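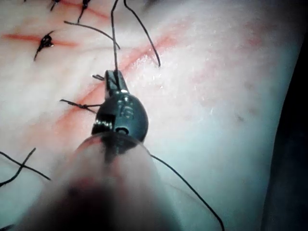
Almofada de treino de sutura Plallonmont, com incisões marcadas a vermelho e pontos em fio preto.

Avaliação de material pedagógico: almofada de sutura Plallonmont

O Centro de Simulação Skosatlow avaliou, durante o mês de maio, a almofada de sutura Plallonmont, fornecida pela Kramer com fio preto e agulhas curvas. A apreciação foi coordenada por Roswitha Auer e abrangeu 41 sessões de treino de nó, ponto simples e aproximação de bordos.

A superfície oferece resistência adequada à passagem da agulha. Os bordos das incisões mantiveram a forma na maioria das sessões, embora se tenham registado 5 rasgões - todos em pontos colocados demasiado perto do bordo. O modelo anterior, da Ekia, cedia com maior facilidade e obrigava a substituições frequentes.

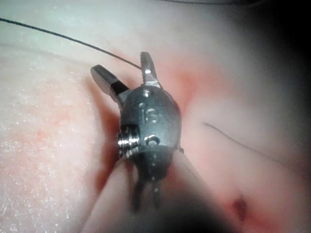 No que respeita à conservação, o fabricante recomenda limpeza com pano húmido e armazenamento em local fresco. O procedimento é simples, mas as marcas de corante vermelho nem sempre saem por completo. Os formandos consideraram este aspeto secundário. Já a remoção dos pontos antigos exige tempo, e convém prevê-la no planeamento das sessões.

O fio fornecido merece apreciação positiva. Desliza bem, conserva pouca memória da embalagem e permite nós firmes. 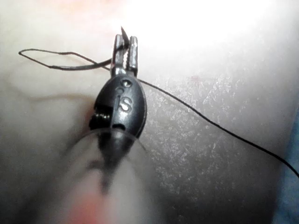 A agulha foi o componente que suscitou mais observações. Kulap Saengthong, responsável pela formação inicial, considera-a bem afiada, mas curta para os exercícios de maior profundidade. Sendo pequena e curva, fica quase toda oculta quando presa entre as garras do instrumento, com apenas a ponta escura à vista, o que dificulta a verificação do ângulo de entrada por parte dos principiantes. Recomenda-se a aquisição de um segundo calibre para os módulos introdutórios.

O conjunto foi aprovado para uso corrente. A encomenda seguinte compreende 19 almofadas, a entregar na sala 607.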